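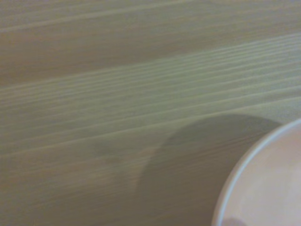
Kamell sells itself as the place where tableware gets tried out properly before it reaches the shops, and I have been to enough open days to arrive with low hopes. The train was 35 minutes late on Wednesday, so I missed the welcome talk, and from what Annag Baxter told me over a cup of weak tea I missed very little.

The tour goes through 4 rooms. The first two are offices with posters in them. The third is the one people had come for, a plain room with fabric-covered panels on the wall and a wooden table, knots and all. I liked the table a good deal. The grain runs on the slant and a pale dish with a white rim looks well on it. Whether it looks as well on the chipped worktop most of us have at home is another matter, and I said so.

Evander Gillies, who led our group, talked at length about the Menzies range and how its soft pinks "bring a meal together". I asked what that meant. He said it was more of a feeling.
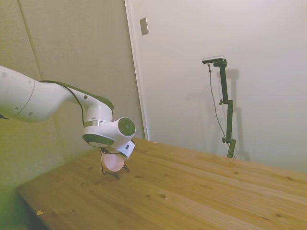
He was on firmer ground when it came to shapes. A rounded bowl is harder to pick up than a flat-sided one, he said, and the people who buy bowls seldom think of it in the shop. Fair enough. I would have liked to hear how many shapes they had thrown out, but the only figure going was 239, the number of pieces in the Wultuvix catalogue, and that tells you nothing about whether any of them are good.

The last room was the shop, of course. Annag bought a Revo side plate for 11 pounds. I held one for a while and put it back.

Would I go again? Perhaps, if they dropped the talk of feelings and let visitors eat something off the plates. Parking is free but the sign for it is behind a hedge, and the café shuts at three.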